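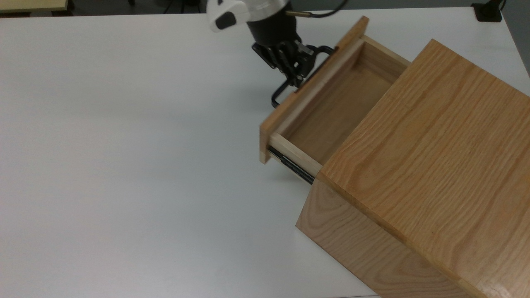
# 引き出し開閉で指先を比べる Firkmontの実習室、多指ハンドと二本爪の試験を二月に公開

家具や台所まわりの作業にロボットを使う研究を続けているFirkmontが、二月、実習室で進めてきたグリッパーの比較試験の途中経過を、取引先や近くの学校の先生方に向けて公開した。比べたのは、関節のついた指を何本も備えた多指ハンド「Clutico」と、同社が長く使ってきた平行二本爪のグリッパー。題材に選ばれたのは木製の小さなキャビネットの引き出しで、取っ手をつかみ、手前に引き、また押し戻すという、私たちが毎朝靴下を探しながら何の気なしにやっている、あの動作である。

地味といえば地味な話で、案内状をもらったときには正直に言って「引き出しだけで午前がつぶれるのか」と思わないでもなかった。ところが行ってみると、お茶が冷めるのも忘れて見入ってしまい、帰りのバスを一本逃した(もう一本も危なかった)。以下、そのときの様子と聞いた話を、少し長くなるがお伝えしたい。

## なぜ引き出しか

試験の責任者を務めるのは、ハンドの制御を担当するウスティナ・ジュラベル(Ustyna Zhuravel)さん。引き出しを選んだ理由をたずねると、笑いながら「意地悪だから」という答えが返ってきた。

箱をつかんで持ち上げる試験なら、つかんだ物は手と一緒に動いてくれる。引き出しはそうはいかない。レールの向きに沿ってしか動かないので、腕の進む方向がほんの少しずれただけで、そのずれは全部、指と取っ手の間にたまっていく。人間の手なら手首がふわりと逃げて帳尻を合わせるところを、ロボットは律儀に命令どおり引こうとする。そうなると取っ手の中で指がこじれ、レールがきしみ、キャビネットごと天板の上を滑りだすこともあるという。

「物をつかむのが得意なハンドと、つかんだまま別の物の都合に付き合うのが得意なハンドは、違うことがあるんです。カタログにはそこが書いていないので、自分たちで確かめたくて」とジュラベルさん。なるほど、付き合いのよさを測る試験なのだと思うと、急に親しみがわいてくる。

今回使われたキャビネットはオーク材の小ぶりなもので、引き出しの前板には黒い金属の、線材を曲げたような輪の形の取っ手がついている。側面の下には金属のスライドレール。白い作業台の上に、腕に対してわざと斜めに置いてあった。まっすぐ置けば座標の計算は楽になるけれど、家の家具がロボットに向かって行儀よく並んでいることはまずない、というのがその心である。

## 試験の進め方

条件はできるだけそろえてある。腕は同じもの、コントローラーはどちらもVoltness。取り付けるハンドだけを替えて、引き出しを空にした状態で、決めた位置まで開けて閉めるまでを一回と数える。試行はそれぞれ18回ずつ。途中で指が外れたり、キャビネットが台の上でずれたりしたものは、たとえ引き出しが開いても成功には入れない。

この「ずれたら失格」という決まりは、はじめの計画にはなかったそうだ。予備試験の段階で、引き出しは確かに開いたものの、本体もそろって手前に寄ってきてしまい、見ていた全員が成功か失敗かで意見を分けた。それならばと、台に細い印をつけて、本体の角がそこから離れたら失敗とすることに決めたのだという。こういう後から足された決まりには、たいてい苦労した人の汗がしみていて、聞いていて楽しい。

手順はだいたい次のとおりである。

- カメラで前板と取っ手の位置を求め、引く向きを見積もる
- ハンドを取っ手の上のほうへ下ろし、指を閉じる
- 力の上限を決めたうえで、ゆっくり引く
- 止まったところで一度力を抜き、指を開かずに押し戻す
- 指を開き、元の姿勢に戻る

四つめの「力を抜く」は、見学していると一瞬ロボットがためらったように見える。先生方の一人が「考えているんですか」と聞いて、ジュラベルさんが「考えているように見えるといいなと思って作りました」と答えたので、部屋がなごんだ。実際には、ここで手首にたまった横向きの力を逃がしているとのことだった。

## 結果は多指ハンドがやや上

公開された途中経過によると、18回のうち成功したのは、多指ハンドのCluticoが17回、二本爪が13回だった。

Cluticoの失敗は一回だけで、指の一本が取っ手の外側に残ったまま閉じてしまい、引き始めてすぐに抜けた。残りの指はきちんと取っ手にかかっていたので、見ている側としては惜しいというほかない。指が多いと、そのうちの何本かが多少ずれていてもほかの指が支えてくれる。輪になった取っ手を上からまとめて包むようにつかめるため、引く途中で角度が変わっても、手の中で取っ手が少し回るだけで済むことが多かった。

一方の二本爪は、決まったときの気持ちのよさでは決して負けていなかった。すっと下りて、ぱちりとはさみ、迷いなく引く。動きが少ない分、見ていてもわかりやすい。ただし失敗した五回のうち、三回はキャビネットを斜めに引きずってしまったもの、二回は爪の間で取っ手が滑ったものだった。しっかりはさむほど取っ手の向きが固定され、引く方向の見積もりの誤差がそのまま本体に伝わる。弱めれば今度は滑る。そのさじ加減の幅が狭い、というのが担当者の見立てである。

こう書くと多指ハンドの圧勝のようだが、時間の話をしておかないと二本爪に申し訳ない。18回の試行を終えるまでにかかった時間は、二本爪が11分だったのに対し、Cluticoは18分を超えた。指を順番に曲げていく分だけ、つかむのにも放すのにも手間がかかる。工場のように同じ向きの同じ取っ手を一日じゅう引くのであれば、置き方を固定して二本爪を使うほうがいい、とジュラベルさんもはっきり言っていた。

## 手入れの話

個人的にいちばん面白かったのは、休憩のときに出た手入れの話だった。

二本爪のほうは、爪先のゴムがすり減ったら貼り替えるだけでいい。道具箱には切りそろえたゴムが小袋に入っていて、替えるのに工具もほとんどいらない。対してCluticoは関節が多いので、その一つ一つにほこりが入る。木工品を相手にする日はとくに細かな木の粉が関節にたまりやすく、試験の終わりに柔らかい刷毛で払うのが日課になっているそうだ。刷毛はもともと書道具店で買ったもので、毛の抜けにくさを比べて今の一本に落ち着いたと、これもまた丁寧に教えてくれた。

ケーブルの取り回しにも工夫がいる。手首を大きくひねると線が引っぱられるため、少したるみを持たせてあるのだが、たるませすぎると今度は家具の角に触れる。はじめの週は、つかみ方の調整よりも線をどこで留めるかの相談のほうが長かったという。こういう話は論文にはあまり載らないので、同じようなことで困っている方のために書き留めておく。

## 参加した先生方の声

見学に来ていた近くの工業高校の先生は、「生徒に見せるなら、成功した場面より、キャビネットがずずっと動いてしまった場面を先に見せたい」と話していた。引く力の向きと物の動く向きが違うと何が起こるか、黒板に矢印を描くよりずっと早く伝わるだろう、とのことである。学校にある実習用の腕でもまねができるかという質問には、力の上限をきちんと設定できること、すぐ止められるように一人は停止ボタンのそばに立つこと、この二つを守れば十分に試せるという返事だった。

家具の販売に携わる参加者からは、取っ手の形についての質問が続いた。前板に溝を彫っただけの引き出しや、丸いつまみではどうなるのか。ジュラベルさんによると、丸いつまみは予備的に試していて、二本爪でもかなり安定してつかめるらしい。溝のほうはどちらのハンドも苦戦しており、Cluticoは指先をそろえて差し込むところまではいくものの、引く段になると指先がしなってしまう。まだ数字としてお見せできるものがない、と少し悔しそうだった。

## このあとの予定

次の段階では、引き出しに物を入れた状態での試験を行う。重さが変われば動き出しに必要な力も変わり、閉めるときの勢いのつき方も変わってくる。中に入れる物として、布類と食器類の二通りを考えているそうで、食器のほうは割れても怒られないものを事務所の棚から集めているところだという。

あわせて、閉めるときの動作も見直す。いまは取っ手をつかんだまま押し戻しているが、人間はたいてい途中で手を放し、指の背や手のひらで軽く押して閉めている。Cluticoの指を軽く丸めて前板を押せないか、という案がスタッフの間から出ていて、二本爪でも閉じた爪の先で押せば同じ比較ができる。前板に傷をつけないための当て布をどうするかで、目下相談中とのことだった。

詳しい試行ごとの記録は、Firkmontの提携先であるFrandsenの工房と共同でまとめ、希望する学校や事業者に配る予定。斜めに置く角度をいろいろに変えたときの結果も、その中に含めるという。見学の受け付けは次の試験でも行うそうなので、興味のある方は実習室の窓口まで問い合わせてほしい。室内はやや冷えるため、上着を一枚持っていくことをおすすめする。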